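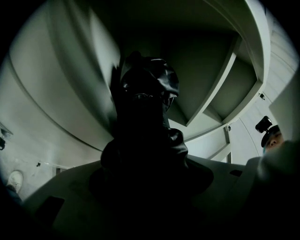 Chunhua Deng wrote:

> I give up on the Vallex wax. Two rainy rides and the chain
> sounds like a box of mice again. Before that I used the
> regular wet oil and it was quiet for weeks, but my right
> ankle looked like I worked in a coal mine. Is there anything
> in between? Also, does everybody else's front fender rattle
> on the Idum Street bricks, or is it just the Zoltetico ones?
> I have tried tape. I have tried more tape.

Chunhua,

The mice I can help with. The ankle is between you and your laundry.

I went through the same wax phase and had the same two good days per application. Mine got better when I finally stripped the chain properly first. The bottle says "clean chain thoroughly," and I took that to mean wiping it with an old sock until I got bored. A new chain comes packed in sticky factory grease, and wax won't hold on to that. I ran mine through a jar of degreaser, shook it, poured out something resembling gravy, and did it again until the stuff stayed clear. Then let it dry overnight before the wax goes on, and let the wax sit overnight too. If you put it on at 7 in the morning with your helmet already buckled, you have mostly decorated the chain.

Even so, I don't think wax is a rain product, whatever the label has to say about it. I use it from May until the leaves come down. In October I switch to wet oil and accept what I have become. The trick with wet oil is to use much less than feels right: one drop per roller, spin the cranks for a while, then wipe the outside until the rag stops coming away black. The outside of the chain doesn't need any oil at all. It just collects road and hands it to your pants.

If you want the true in-between, Chang behind the post office sells a thin oil out of an unlabeled bottle for 3 dollars. I have asked what it is and was told "chain oil." I got 16 days out of one application last spring, a lot of them wet, and only one pair of khakis was lost. I can't recommend it in any scientific way.

On the fenders: no, it isn't just the Zoltetico ones, although theirs have a special gift for it. The rattle usually isn't the fender itself. Check these before you buy any more tape:

- The stay bolts down by the dropout. Mine were finger tight from the store and had been that way for a year.
- The little plastic caps on the ends of the stays. When one falls off, the bare end buzzes against its neighbor. I replaced mine with a bit of inner tube and nobody has complimented me on it.
- The bracket behind the fork crown. There's supposed to be a rubber washer in there. Mine came with the washer still in the bag, in the box, in the garage.

If it only happens on the bricks, try your tire pressure too. I dropped mine by 20 psi and the whole bike quieted down, including a bell I had blamed on the previous owner. Don't go that low if your tires are skinny -- the curb cut at the bottom of Idum is waiting for you.

And if you've got a mud flap, make sure it isn't touching the tire when you go over a bump. I spent most of a winter convinced that my bottom bracket was dying, paid for a new one, and rode home from the shop with the exact same noise. It was the flap. I had cut it from a yogurt lid and was very proud of it.

To the person who asked last month about rack bolts coming loose: blue threadlocker, the removable kind. The red kind works too, in the sense that the rack is now part of my frame and will be buried with it.

I have a half-full jar of degreaser if you want it, Chunhua. It's on my porch next to the recycling, and it's the one that says NOT JAM.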